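Subject: Re: [salminen-users] Address book gone after moving to the new laptop

On Thursday a member from Alledden wrote:

> Hello all. I copied my whole Salminen Mail folder across from the old
> laptop to the new one and the messages came over perfectly, but the
> address book opens with only 5 names in it. There ought to be 386.
> I have tried importing it twice. Have I lost the lot?

Hello, and welcome to the list (I think this is your first post, so do forgive us if the replies come in a bit of a jumble!)

Please don't give up on it yet. I went through much the same thing when we moved the Cendunwood choir over last November, and I spent a whole miserable evening convinced I'd have to ring everybody up and ask for their email addresses all over again. Salminen keeps the contacts in a separate folder from the messages, and the new program makes a fresh, nearly empty book the first time you open it. My guess is that your five names are simply the people you've written to on the new machine, and the proper book is still sitting on the old laptop, quite happy.
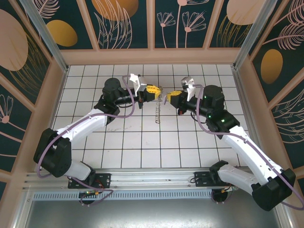

Do you need to buy a recovery program for this? Leave your purse alone until you've looked for the original file, as a straight copy costs nothing and keeps the groups as well.

So, close Salminen on both machines. On the old one, look inside your profile for a folder called Contacts, and in it you should find a file ending in .sab. Mine was 40 KB or so for a book a bit smaller than yours, so if you see one of only 2 KB that's probably the new empty one and you want its neighbour. Copy the bigger one to a memory stick, and please, please keep a second copy somewhere safe before you try anything else with it. Then on the new laptop rename the existing file to something like old.sab (don't delete it, you'll want those five people back later), put yours in its place under the original name, and start the program up again.

If it still opens short, try File, Contacts, Rebuild Index. It sits there looking frozen for a good while and then comes back, so go and put the kettle on.

I did once use the Savbridge repair tool on a book that really was damaged. It got most of the names back but muddled the postcodes, and I was tidying up for weeks!

Do write back and tell us how you get on, and which version you're running, as the menus moved about a bit between the last two.

All the best from a wet Cendunwood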